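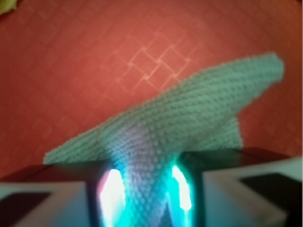 Inspection of the teleoperation cell at the Descombe site was carried out on Apr 7, 2022 by Munther Issa, with Adelmo Villa operating the arm by remote control. The task being shown was the picking up and moving of soft items on the red tray. The wrist view was checked first. With the green cloth gripped, both fingers remained distinguishable from the fabric, although the light strips on their inner faces were overexposed and tinted the bunched part of the cloth. Comments are entered under each item and should be read together with the previous record, dated October.

## Section A: Before the operator takes control

- [x] **A1. Emergency stop within reach of the operator's seat.** Satisfactory. Tested twice.
- [x] **A2. Hand controller zeroed and matched to the arm.** Satisfactory. The Zokik controller was zeroed by the operator in the presence of the inspector.
- [ ] **A3. Wrist light level set.** Not satisfactory. To be reduced and the wrist view checked again with a pale cloth.
- [x] **A4. Operator's training record current.** Satisfactory. Mr Villa has completed 22 supervised sessions against a minimum of seven.

## Section B: Work area

- [x] **B1. Sink tap closed and isolated for the session.** Satisfactory. Tag fitted.
- [ ] **B2. Tray fully supported on the worktop.** Not satisfactory. The tray lies at an angle and partly overhangs the sink. It is to be moved back and its corners marked on the worktop.
- [ ] **B3. Items on the tray limited to those named on the task sheet.** Query. The sheet names cloths and the yellow towel only. The rope toy, the blue bottle-shaped toy and the green block are to be added to the sheet or removed.
- [ ] **B4. Cables secured and clear of the gripper.** Not satisfactory. The grey braided cable curves out widely at the side of the arm and down past the gripper, on the side nearest the towel. A clip is to be fitted without restricting wrist rotation.

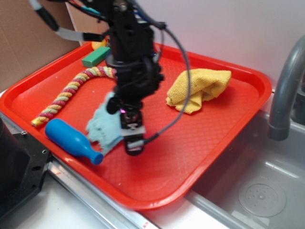 ## Section C: During the demonstration

- [x] **C1. Hands kept off the tray while the arm is enabled.** Satisfactory.
- [x] **C2. Speed limit applied in remote mode.** Satisfactory. Limit confirmed on the Rikum console.
- [ ] **C3. Failed attempts marked by the operator at the time.** Partly satisfactory. The log holds 1,004 demonstrations towards the agreed 2,000. Several early entries carry no result and must be reviewed before they are used for training.

## Actions

1. A3 and B4: M. Issa.
2. B2 and B3: A. Villa, before the next session.
3. C3: Khasawneh data office, with the operator's assistance.

Remote operation may continue at reduced speed. Unattended replay of recorded demonstrations is not permitted until B2 and B4 have been signed off.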